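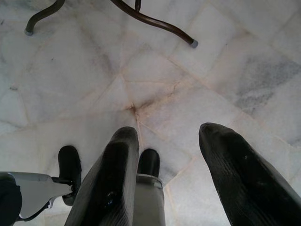
Anika Park
Columnist, home and workplace automation

Every newsletter I get at the moment has a robot learning to fold something or put something away, and I have been asked to say whether ours should get excited. I spent a day with the people at Garnusora who teach arms by remote control, in an ordinary living room with a marble floor. I came home less convinced than I went.

The method is simple enough to describe. A person holds a pair of handles, the arms copy what the person's arms do, and the cameras and joints are recorded the whole time. Do that often enough, the thinking goes, and the machine picks up the job. Garnusora had 625 recordings of one tidying task when I visited, and Vaughn Montoya, who runs the sessions, wants a lot more before he will call it finished.

My first question was what counts as a good one. Vaughn's answer was that the operator decides. If you fumble the grip and recover, you keep it, as recovery is useful. If you fumble it and swear, you bin it. I asked to see the rule written down and there wasn't one.

The other thing that bothered me was the wrist camera. Point the gripper downwards and it gets a lovely view of the floor and not much else.

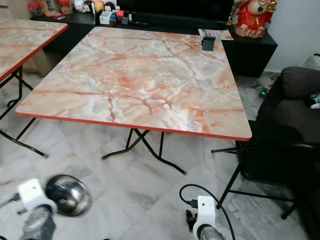 Then there is the matter of who is doing the teaching. Macarena Troncoso has been an operator since December and she is very good, with small, tidy movements and no dithering. Her colleague drives the arms like a shopping trolley. Both sets go into the same pile. I would like to know which of them the robot takes after, and I didn't get a straight reply.

I was given a figure of 64 per cent success for the last trained version. Success at what? The same task, same room, same furniture. Move the chair and they start again with fresh recordings, or so I gathered from Macarena over lunch. The brochure says "learns your home in an afternoon". I was there for an afternoon.

I don't think anyone there is fibbing. The operators work hard and the arms follow them more smoothly than I expected. But copying a skilled person in one room is a modest thing, and it is being sold as something bigger. Before anybody here signs up for the Skenberg trial, please ask for 3 things in writing: how recordings are thrown out, how many operators were used, and what the score is in a room the robot has never been in.

Replies to me by 19th February, please. Delia Paredes has the trial paperwork if you want to read it first.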